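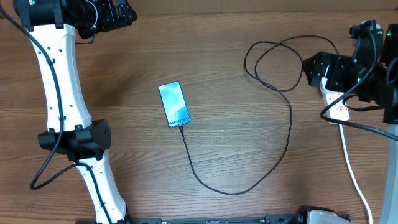 **How long does it take to get comfortable teaching a robot by remote control?**

Most people need a couple of afternoons before their hands stop fighting them, and cables take longer than anything else.

I get asked this every time the newsletter goes out, so I figured I'd give it a proper item this month. I've been doing teleop on and off at Workura since last August, and I still have sessions where I feel like I'm wearing oven mitts!

Our current job is phones and chargers. Plug it in, pull it out, tidy the cord, move the phone over a few inches, do it all again. You'd think the plug would be the tricky bit (I did), but a plug only wants to go in one way. The cord has opinions. Leave it in a big loop and it drags on the table, then it swings the phone around just as you've got everything lined up. Now I move the cord out of the way first and treat that as part of the task, and my demos have gotten a lot calmer.

We're at 178 good demonstrations, with 1467 as the target, so yes, there's room on the schedule if you want a turn. Glenys Mostyn went through the first batch with me and threw out more of mine than I'd like to admit. Her main complaint was hovering. I'd bring the gripper over, stop, think about my life for a while, and then go in. The robot learns the thinking-about-my-life part too, so now I do my dithering before I hit record.

A few other things that have helped me:

- Pick one arm to hold and one to work, and stick with it for the whole demo. Swapping halfway looks clever and trains badly.
- Slow is fine. Jerky is what gets you tossed.
- If you drop something, let it go and finish with a clean pick if you can. Gearóid Gilmartin keeps those recoveries in their own folder and he's always short of them.
- Change the starting spot every time, even a little. I turn the phone a bit and let the cable land however it wants.
- Get up after 16 demos. My wrists made that rule, I just follow it.

People also ask about guiding the arm by hand, where you take hold of it and walk it through the motion. I love it for simple stuff like opening a drawer or wiping a counter, and it's so much easier to explain to a newcomer. With two arms going at once I run out of me, though, and my sleeves end up in the camera view. For the cable work I'm sticking with remote.

Volker Gerlach is doing a beginner session on Tuesday at 4 p.m. and can take up to 12 people. Bring a charger you don't mind having bent at odd angles (the stiff, stubborn kind is best, we have plenty of floppy ones). If you've already done a session with me, skip the intro and come at 4:30, and please look over your rejected demos first so we can go through them together. Mine will be up on the screen too, hovering and all.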